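Trial users wanted for the Tinska sorting kit
Lodier, small-parts automation

Do you have a bench, a pile of mixed parts and a bit of patience? We'd love to have you. Lodier is looking for people to try out Tinska, our tabletop sorting kit, before it goes on general release. The trial starts in March, and you don't need any robot experience to join (several of our best testers so far had never touched one!).

Tinska is a small arm, a two-finger gripper with a camera at the wrist, and software that learns a sorting job from you. You guide the arm through the job a few times, it tries on its own, and you correct it when it gets something wrong. We built it for repair shops, school labs and small assembly rooms, the places where somebody still spends a whole afternoon putting parts back where they belong.

What you'd be doing

Each tester gets the kit on loan for 80 hours of bench time, spread out however you like. You pick one sorting job from our list and one of your own. Then you run them, save the recordings and tell us what annoyed you. We really do want the annoying stuff: confusing menus, a grip that slips, a cable that's always in the way.

You'll get 3000 dollars when the hours are done, plus a discount on the finished kit if you want to keep one. We pay shipping both ways.

Who we're looking for

People who handle small parts as part of their work or a serious hobby. You'll need a sturdy table, a decent internet connection and room for the arm to swing. Two people can share a place if they work at the same bench. Please be 18 or older, and please be someone who writes things down.

The starter job on our list is color sorting with switches and capacitors. Green caps go in the green tray, yellow caps in the yellow one, and the red capacitors are the part you get to decide on: give them their own spot or teach the arm to leave them alone.

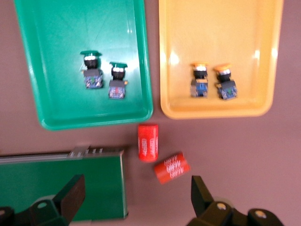 Berkay Bilgin: I did the first round and the color job was up and running before lunch. My own job, mixed screws, took me far longer, so start with the easy one. I'd also ask for the longer cable. The short one barely reached my outlet.

The longer cable now ships with every kit, so thank you, Berkay!

How to apply

Send a few lines about your bench and the job you'd like to teach to Liesl Trummer at Lodier, with reference 2669 in the subject line. A phone snapshot of your workspace helps but isn't required. Liesl reads every application herself and will set up a short video call if it looks like a match.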